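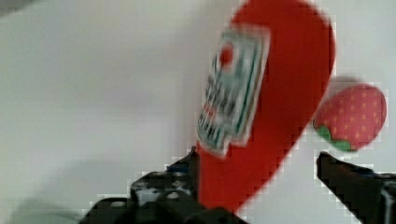
The Vondisgate Robotics Club meets in the Mendov Building and is open to all pupils in the upper school. New members begin with the sorting exercise, in which an arm is taught to pick up one item from a plain surface and leave its neighbours alone. The items are simple and chosen for their differences in shape: a long red object with a label may lie a short distance from a toy strawberry covered in yellow dots, and the gripper has to be steered to the correct one.

Do I need previous experience?
No. Pupils who have not written a program before are placed with a more experienced partner for their first 2 sessions.

How large are the teams?
Each team has up to 6 members. Requests to change team should be made to Ms Lejla Stojanovska.

May I bring my own objects?
Yes, provided they are clean, unbreakable and weigh less than 915 grams. Real food is not permitted on the work surface.

Who may operate the arm?
Any member who has completed the safety briefing given by Mr Ulises Taipe. Hands must be kept clear of the fingers while the motors are on.

Does the club enter competitions?
The club takes part in the Narnness Challenge each June. Entry forms must reach Ms Špela Todorova by March 25, 2019. Late forms cannot be accepted.

What should I do if a session is cancelled?
Notices are posted outside Room 998. Members may use the study area until their normal collection time.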